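**Teleoperation demos for a laundry task: the arm learns my pauses**

posted by Charoen Klinhom

Good evening to all. I collect demonstrations for a two-arm setup, by remote control with leader arms. The task is simple: take one soft toy from the basket and put it in the washing machine. I have 60 episodes now. After training, the left arm goes above the basket and then it waits there, sometimes very long, before it closes the fingers. I think it learned this from me, because I also stop to look if the grip will be good. Should I delete these episodes, or cut the pauses out? My software is Paisan, if this is important.

---

**Emiliano Carrasco**

I had the same problem last December. Please do not delete everything. Cut the parts where both leader arms are still, but leave a few frames on each side, otherwise the motion jumps and the policy learns the jump.

For the new episodes, I can recommend this:

- Practise the grasp until you don't need to think, and only then start to record.
- Decide before you start which hand takes the toy. Keep the other hand away and quiet.
- Move the basket a little between episodes. If it stands always in the same place, the arm learns the place and does not look at the toy.
- When you miss, correct it calmly and continue. These episodes are useful too.

My start position is with the grippers on the two sides of the basket, and the toy inside it, in view of the head camera.

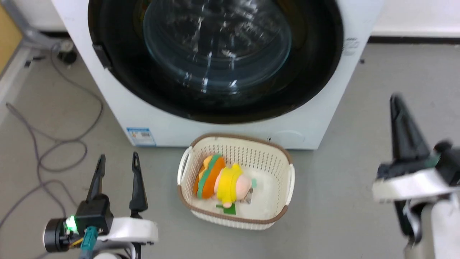
Charoen wrote back that the trimming helped, but now the fingers close too early and catch the rim of the basket. Is it possible that too much was cut?

Yes, it is possible. I would put back some frames before the closing, and train again from the start.

---

**Trilberg**

just record more. I did 900 and it works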